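Courses > Applied Automation > Unit 3 > Handout: Evaluating a Packaged Pick Cell

Filed under: Handouts, Food Handling

The Tadon is a tabletop pick cell sold by Hulme as a kit: arm, two-finger gripper, fixed camera, controller. The unit in the Steststead lab runs the stock software. Read this before the bench session and bring the spec sheet.

1. What the vendor offers
List price is $3,436, calibration target included. Hulme quotes 1,000 picks between gripper pad changes. The quote assumes rigid parts. Bread is not a rigid part, so treat the number as an upper limit.

2. Grip force
Force is set in 16 steps. Start at step 3 for baked goods. A higher step holds better during fast moves but marks the crust — record both effects.

3. Occlusion
A fixed camera at a low angle loses whatever sits behind a container wall. The planner then estimates a grasp from the part it can see, and the estimate of object height suffers most.

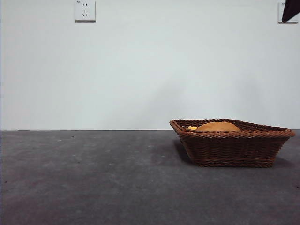

Wurkden asked whether a second camera would fix this, and whether Hulme would still honor the warranty with one fitted. It would help with height. The warranty terms do not cover the point.

For the basket setup, mark on your worksheet how much of the bun clears the rim, then sketch two approach directions that keep the fingers off the weave.

Comments

tmk_bench: Is step 3 for the old pads or the new ones?

rowan44: New ones. The old pads need a step more.

lab_b: Section 2 table is missing from my copy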